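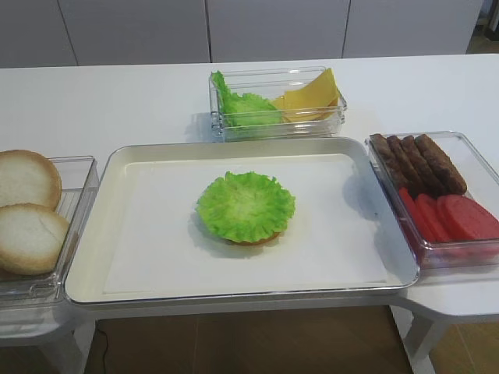 Salat erst waschen, wenn er gebraucht wird, schreibt Clodagh Hennessy zu unserem Beitrag vom August; bei ihr halte vorgewaschener Kopfsalat im Kühlschrank keine 2 Tage. Das deckt sich mit den meisten Zuschriften. Entscheidend ist die Restfeuchte.

Blattsalat lagern
Welke Außenblätter entfernen, Strunk nicht anschneiden. Den Kopf in ein leicht feuchtes Tuch wickeln und ins Gemüsefach legen. Nicht neben Äpfeln oder Tomaten lagern - das Reifegas Ethylen lässt die Blätter braun werden.

Gewaschene Blätter
Gründlich schleudern, danach auf Küchenpapier auslegen. In der Dose oben und unten je eine Lage Papier, feuchtes Papier täglich wechseln. Schlaffe Blätter bis zu 30 Minuten in kaltes Wasser legen.

Brot in Scheiben
Weißbrot trocknet im Kühlschrank schneller aus als im Brotkasten. Reste am selben Tag einfrieren, Scheiben mit Backpapier trennen. Auftauen im Toaster auf niedriger Stufe. Zum Trocknen für Brösel den Ofen auf 130 Grad stellen und die Scheiben einmal wenden.
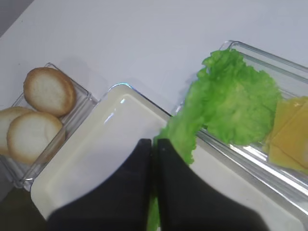
Runde Brotscheiben in einer flachen Glasschale.

Getrocknete Scheiben vor dem Reiben vollständig auskühlen lassen. Brösel in ein Schraubglas füllen, dunkel stellen.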